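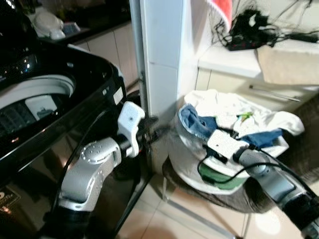 Le poste de lavage : machine à chargement par le dessus, bassine posée sur un tabouret, linge en attente de tri.

Entretien du linge à la maison – notes de cours, séance 2
Module animé par Mirjam Brunner, atelier Bistach
Version du 4/19/21

On attaque enfin la partie que je préfère ! La dernière fois, nous avons parlé des fibres ; aujourd'hui, on passe à la pratique : trier, préparer, charger. Gardez ces feuilles, elles serviront aussi pour le dossier à rendre en juillet.

1. Installer son poste
Avant de toucher au moindre vêtement, on pense à la hauteur de travail. Une bassine par terre, c'est le dos plié à chaque pièce. Surélevée à côté de la cuve, elle change complètement la séance (essayez les deux, vous verrez !). Prévoyez un tabouret stable et de quoi poser à part les pièces qui demandent un traitement particulier.
Matériel : une bassine, deux sacs ou paniers, une brosse souple, du savon, un carnet.

2. Le tri
On trie d'abord par couleur, ensuite par poids, enfin par degré de salissure. Beaucoup de gens s'arrêtent à la couleur, et c'est dommage : une chemise fine brassée avec un pantalon épais ressort fripée et fatiguée. Blancs et clairs ensemble, couleurs vives ensemble, foncés à part. Les tissus neufs très teintés se lavent seuls les premières fois. Gülizar Ekinci m'a demandé ce qu'on fait des rayures marine et blanc : on les met avec les clairs si la teinture ne dégorge plus. Test du coin humide sur un mouchoir blanc, voir séance 1.
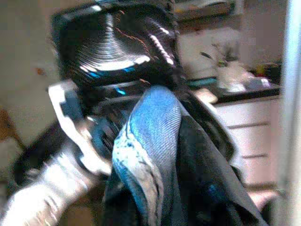 Le denim mérite un paragraphe à lui tout seul, tant c'est une toile passionnante. C'est une armure sergé : le fil de trame passe sous plusieurs fils de chaîne avec un décalage d'un rang à l'autre. Ce décalage produit les fines lignes en diagonale, bien lisibles sur le pan bleu clair qui pend ici, avec son bord délavé, presque blanc. L'indigo reste surtout en surface du fil, d'où cette usure si reconnaissable aux plis et aux coutures. On lave donc à l'envers, fermetures remontées, à l'eau froide ou à 30 degrés, et jamais avec les blancs tant que la couleur bouge.

3. Vérifier chaque pièce
Poches vidées (Walter Ospina nous racontera son stylo, je lui laisse le plaisir), boutons défaits, manches déroulées. Pour un pantalon, la bonne méthode est de le prendre par la ceinture, de le laisser pendre de tout son long et de le secouer une fois, franchement.

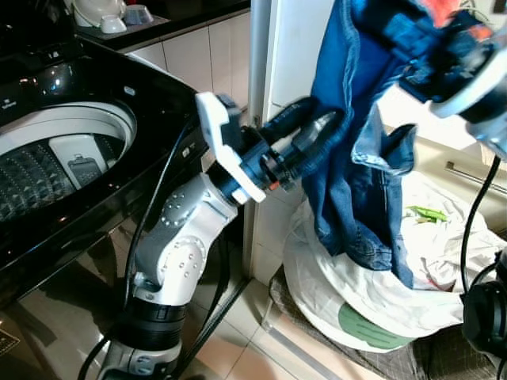
On en profite pour passer la main dans les jambes et regarder l'entrejambe, l'endroit où la toile lâche en premier. Un début de trou se reprise avant le lavage, pas après – le brassage agrandit tout. Notez la pièce dans le carnet.

4. Charger
Le linge se dépose pièce par pièce, réparti autour du centre, sans tasser. Les grosses pièces se placent face à face pour équilibrer l'essorage. Si la cuve est remplie à 80 %, on s'arrête là ! Filtre à peluches nettoyé après chaque cycle.

À faire pour la prochaine fois
Peser une lessive ordinaire de chez vous, puis une paire de jeans seule, à 500 g près. Apporter une pièce en sergé et une en toile unie. Les fiches se remettent à Beryl Ackroyd, à l'accueil.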